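Ville Hyvönen
Thread, Thursday, February 7, 2019

1/ A few people asked what automation has done to the job at Räsänen, where I work. We sort and repack mixed household returns. Short thread.

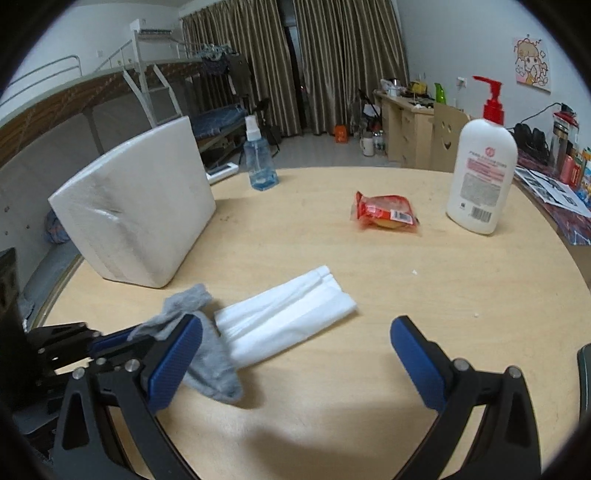 Mixed items on the table: sock, folded cloth, spray bottle, lotion, a small snack in a red wrapper.

2/ The Plaltitz line went in last April. It takes boxed goods, anything with flat sides and a barcode facing out. On a good shift it clears 2,000 pieces. We used to do those by hand with 30 people.

3/ Soft things are still ours. A crumpled sock has no fixed shape, and a folded cloth lying over it makes two items look like one. Pump bottles are fine until one goes in on its side.

4/ Nobody on my shift was let go. 4 people moved to the Makcombe site and 3 retired and were not replaced. So the crew is smaller, and I think we should say that plainly.

5/ The work is different too. Less lifting, which my back likes. More waiting, then a rush when the line stops and everything it refused comes to us at once.

6/ Breaks used to be when we agreed on them. Now they come when the line is down for cleaning. People complain about this more than about anything else – me included.

7/ Pay went up one grade for those who took the Turitz course on clearing jams and restarting. It was two days. Night shift hasn't been offered it yet and they should be.

8/ Will post again after the shift meeting. If your place has worked out fixed breaks with a line like this, please reply and tell me how.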